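검색어를 입력하세요 검색

로봇팔한테 투명 컵 정리 시켜보기: 집에서 따라 하는 순서

최종 수정일: 2025년 3월 29일 토요일

지난 11월부터 집에서 로봇팔로 이것저것 시켜보고 있는데요, 댓글로 제일 많이 받은 질문이 "그래서 설거지는 언제 해줘요?"였어요. 설거지는 아직 멀었고요 ㅎㅎ 그 전 단계, 그러니까 투명한 컵을 집어서 다른 자리로 옮기는 것까지는 해볼 만합니다. 오늘은 제가 쓰는 순서를 그대로 적어볼게요. 팔 조립이랑 기본 설정은 끝났다고 치고 시작합니다.

1. 바닥부터 깔기

맨 책상 위에서 바로 하지 마시고 천이든 매트든 격자무늬가 있는 걸 하나 까세요. 저는 연두색 바탕에 흰 줄이 들어간 걸 쓰는데, 투명한 물건은 그 자체로는 잘 안 보이고 뒤에 있는 줄이 휘어 보이는 걸로 겨우 티가 나거든요. 무늬 없는 흰 천으로 했을 때는 컵이 어디 있는지 저도 모니터로 한참 찾았어요. 주름은 손으로 한 번 쓸어서 펴주시고요. 완벽하게 펼 필요는 없는데, 크게 접힌 데가 있으면 컵이 기울어집니다.

2. 손목 카메라 화면 확인하기

팔을 대기 자세로 올려놓고 집게를 활짝 벌린 다음, 화면에 양쪽 손가락이 다 들어오는지 보세요. 한쪽만 보이면 나중에 컵이 두 손가락 사이에 들어왔는지 판단을 못 합니다. 케이블도 이때 봐두시면 좋아요. 손목을 끝까지 돌려도 팽팽해지지 않을 만큼 여유가 있어야 하고, 너무 길게 늘어지면 이번엔 컵을 쓸고 지나가요(저는 이걸로 컵 하나 보냈습니다...).

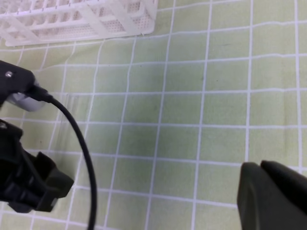

조명은 생각보다 까다로웠어요. 스탠드를 바로 옆에서 세게 비추면 컵 테두리에 번쩍이는 점이 생기는데, 제가 쓰는 Roklow라는 인식 프로그램은 그 점을 물건 모서리로 착각하더라고요. 천장등만 켜거나 커튼 친 낮에 하는 게 훨씬 잘 됩니다.

3. 천천히 접근시키기

컵 바로 위에서 내려오게 하지 말고 옆에서 들어가게 잡으세요. 위에서 내려오면 테두리를 찍기 쉬워요. 속도는 제 설정 화면 기준으로 최대의 50까지 낮춰두고, 컵 가까이 가면 한 번 더 줄입니다. 답답하죠. 사람이면 벌써 컵 다 치우고 커피까지 탔을 시간이에요! 그래도 처음엔 이렇게 하셔야 합니다.

4. 힘은 약하게, 두 번에 나눠서

집게를 한 번에 꽉 닫지 말고, 닿을 때까지 한 번, 들기 직전에 조금 더 한 번. 이 요령은 Naveed Sethi 님이 Khokhar 게시판에 올려주신 글에서 배웠는데, 이걸로 바꾸고 나서 미끄러지는 일이 확 줄었어요. 손가락 안쪽에 얇은 고무를 붙이는 분들도 계시던데 저는 아직 안 해봤습니다.

5. 들고, 멈추고, 옮기기

컵을 조금만 들어 올린 뒤 잠깐 멈추게 하세요. 이때 컵이 돌거나 처지면 바로 내려놓고 4번부터 다시 합니다. 괜찮으면 옮길 자리까지 가는데, 벽 쪽으로 붙여서 갈 때는 손목이 꺾이는 방향을 꼭 미리 빈손으로 돌려보세요. 책상 끝이 벽인 집은 여기서 팔꿈치가 먼저 막히는 경우가 많아요.

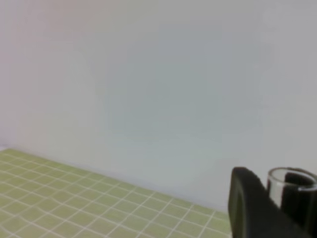
그럼 지금 사서 집안일용으로 쓸 만한가요?

집안일을 덜어보려고 사는 거라면 저는 말리고 싶어요. 컵 한 종류를 정해진 자리에서 옮기는 건 되는데, 컵 모양만 바뀌어도 다시 맞춰야 하고 젖은 컵은 또 다른 얘기라서요. 만지는 게 재미있는 분이라면 충분히 값어치를 합니다.

6. 기록 남기기

성공이든 실패든 꼭 저장해 두세요. 저는 Undine이라는 폴더를 하나 만들어서 지금까지 시도 2,432번을 모았는데, 나중에 다시 돌려보면 실패하는 모양이 몇 가지로 몰려 있어요. 제 경우는 손가락 한쪽이 먼저 닿아서 컵이 밀리는 게 압도적으로 많았습니다. 그래서 요즘은 접근 각도만 붙잡고 있어요.

공장 쪽은 사정이 좀 다른가 봐요. Citden에서 포장 라인을 보는 Jacinto Manríquez 님 말로는, 똑같은 물건이 똑같은 자리로 오니까 오히려 부엌보다 쉽대요. 부엌은 컵이 매번 딴 데 가 있잖아요. 우리 집은 특히 그렇고요.

다음 글에서는 옮긴 컵을 건조대에 거꾸로 꽂는 걸 해볼 생각이에요. 손목을 뒤집는 순간에 케이블이 자꾸 걸려서 그것부터 해결해야 합니다. 해보신 분 계시면 댓글로 방법 좀 알려주세요.

관련 글
로봇팔 처음 켜는 날 체크할 것들
수건 개기, 아직도 안 되는 이유
집게 손가락 교체하는 법
식탁 닦기 도전기 (물티슈 편)
손목 카메라 초점 맞추기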